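Robot learns to pick by being nudged, and a Griledgate lab is rather pleased

A robot arm at the Tetwood laboratory in Griledgate has spent much of the summer picking up blocks and putting them down again, and the people who look after it could hardly be happier. The group, led by Erzsébet Kiss, has been trying out a way of teaching a robot to take objects from a bin that needs far fewer practice goes than the method the lab used before, and in August the team shared its first results with colleagues and with a good-sized crowd of curious neighbours at the laboratory's open evening.

Picking things out of a bin is something most of us do every day without a thought (anyone who has rummaged for a pencil at the bottom of a bag is an expert already), but it is hard work for a machine. Blocks slide into corners, they lean on the walls and they lie across one another, and a gripper that comes down at a slightly wrong angle will push a block away or close on nothing at all. The usual answer has been to let the arm try again and again, for days on end, until it has seen enough good and bad grasps to tell the two apart.

Kiss and her colleague Adi Hutapea wanted to see whether some of that time could be saved by looking more closely at the attempts that nearly come off. In their method, which they have named Zumell, a failed grasp isn't simply marked as a failure and forgotten. The program compares where the block lay before the attempt with where it ended up afterwards, works out which way it was nudged, and uses that to suggest a better angle for the next go.

"We had been throwing away the most useful part," said Hutapea, who wrote most of the program and admits to having talked about little else at home. "If a block has moved a little to the left, that tells you something about where the finger touched it. It's a small clue, but you get one nearly every time, and they do add up."

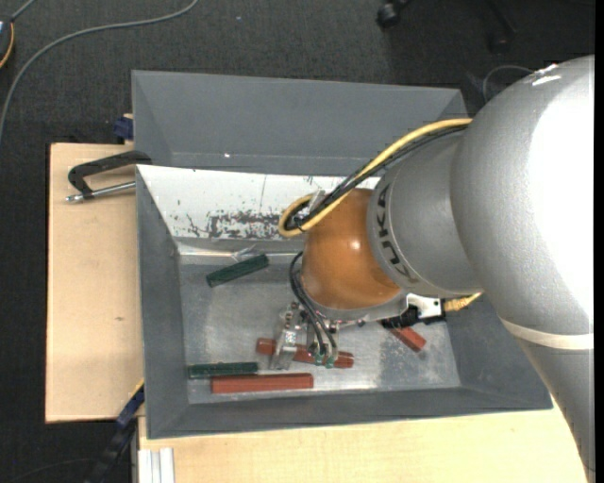

The KUKA arm at work over the block bin, with green and red blocks still to be picked.

The numbers are encouraging. Zumell needed 278 practice attempts before the arm could be put through its test, a set of 100 picks in which the blocks are tipped in afresh each time and left however they fall. The arm managed 91 of them. Stopping the practice sooner, after 177 attempts, brought the score down to 74, and that was still better than the older method did with the same amount of practice.

Sugeng Gunawan, who ran the tests, was keen to point out that there is plenty left to do. Blocks lying flat along a wall are still the most troublesome, as there is so little room for a finger to get in beside them, and most of the missed picks were of that sort. He has been trying a version in which the arm is allowed to give a block a gentle push on purpose, to bring it out into the open before grasping it, and says the early signs are good, though he would like another 200 attempts before he is willing to put a figure on it.

Visitors at the open evening had questions of their own. Several wanted to know whether the arm could manage laundry (not yet, but Kiss would dearly like to try soft things one day), and one younger guest asked if it ever got bored, which led to a long and very cheerful conversation about what practice means to a computer.

The next step is to move on from blocks to objects with less regular shapes. Zahira Goh joins the group this autumn with support from the Vuorinen fellowship, and she will be putting together a collection of kitchen and workshop items for the arm to tackle. She hopes to keep the same bin and the same test, so that the new scores can be set fairly beside the old ones.

A written account of the work is being prepared, and the team plans to share the program with other laboratories once it has been tidied up. Anyone who missed the August evening will be welcome at the next one, where Kiss hopes to have the arm picking from seven o'clock until the tea runs out.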